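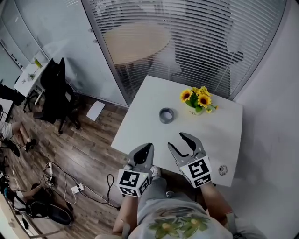
Two grippers held over a white table with a roll of tape on it.

About Davport

Davport reviews mice, mouse pads and the odd controller. We buy them in shops like everyone else, use them until we have an opinion, and then write the opinion down at greater length than most people would like.

The site was started by Zdeňka Štěpánek, who had spent too much money on a Tristix mouse with a scroll wheel that squeaked. The only reviews she could find praised the box. Hers ran to four pages, three of them on the squeak, and it is still our most read article. Afaf Semaan wrote in to disagree with page two and has been our other editor ever since.

How we test

Every mouse gets 240 hours of normal use before we score it. Normal use means shooters, spreadsheets and falling asleep on the desk. We weigh it ourselves, as manufacturers have a relaxed attitude to cables. Pads are washed 5 times and then complained about.

Scores go up to ten. No mouse has had a ten. The Krajčí came close, then we tried the side buttons.

Money

We take no payment for reviews. Cukora once offered us a sponsored post calling their pad "a lifestyle." We declined, and reviewed the pad anyway. It's fine. It's a pad.

The bills are paid by 500 readers who chip in each month, plus one small banner that Afaf dislikes.

Contact

Corrections are welcome and usually right. Questions about left-handed mice go to Zdeňka, who has strong feelings and will answer in July, when the big roundup is done.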